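Jan 5, 2019

**Candy people wanted (and we mean people who argue about it)**
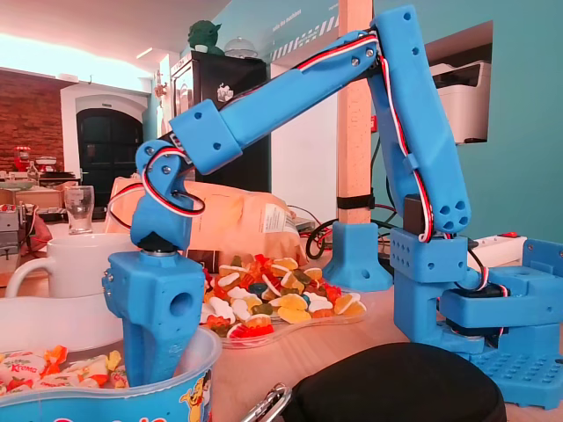 ## What the job is

Tollatgate is looking for 4 part-time tasters and sorters for its mixed candy assortments. You'd be working with gummies (bears, fried eggs and the usual suspects) and wrapped chews. You taste, you sort, you write down what you think, and then you do it again with the next batch.

We've read plenty of ads that call this a dream job. Try it for a full shift before you say that. By mid-morning everything tastes orange.

## Who we want

- People who doubt the label. If a green bear is supposed to be apple and you taste soap, write soap.
- People who can tell a stale gummy from a firm one and put it in words.
- No "super-tasters," please. We had two last September and their scores matched no one's, including each other's.
- No gelatin, sugar or food dye problems. We can't work around those.

## What you get

Three shifts a week at our Sakum Street room, $58 a shift, paid on the day. Coffee and plain crackers are free. Leftover candy may go home with you, though most tasters stop asking after about 2 weeks.

There is no "path to growth" here. The work runs until the Guerra assortment is settled, and the people in charge say that will be spring. We'd plan for later.

## How to apply

Send half a page on a candy you think is overrated, and why. Skip the résumé. Mail it to Tollatgate Tasting, care of the Nultik Building front desk, and put a daytime phone number at the top.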